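Reading time: 2 min

From: Meinir Sayce
To: Nevgate toy swap list
Date: Tuesday, June 24, 2025
Subject: Re: block sets - sort by color or shape?

Delyth Edwards wrote:
> Going through the donated blocks tonight. Do we bag them by color
> or by shape? Also the maple board, does it stay with a set or go
> on the shelf? Need to know before Bleddyn prints labels.

By color please. Shape sounded good in January but the stars and hearts all went the first morning and we got stuck with cubes. Mixed shapes in every bag, so a red bag can have a star and a cylinder and whatever else is red.

Board stays with the blocks. Kids build on it and it keeps things off the carpet - mostly. Red, green, yellow and blue all show up fine on the pale wood.

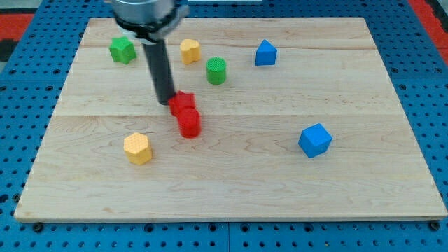 What do we do with blocks that have chipped corners? Sand them lightly if it's small, otherwise put them in the craft box.

Textured tops need a dry brush, not a wet cloth, the dust just turns to paste in there. Smooth ones can be wiped. Lenka has 200 cotton bags so we wont run out. Tie them, dont staple.

Running out the door, back on after 3.

Meinir

Shares: 3 | Comments: 2

Valentin Vasseur: Can drop off a brush tomorrow, stiff one ok?

Bleddyn Foulkes: Labels by color then. Printing tonight.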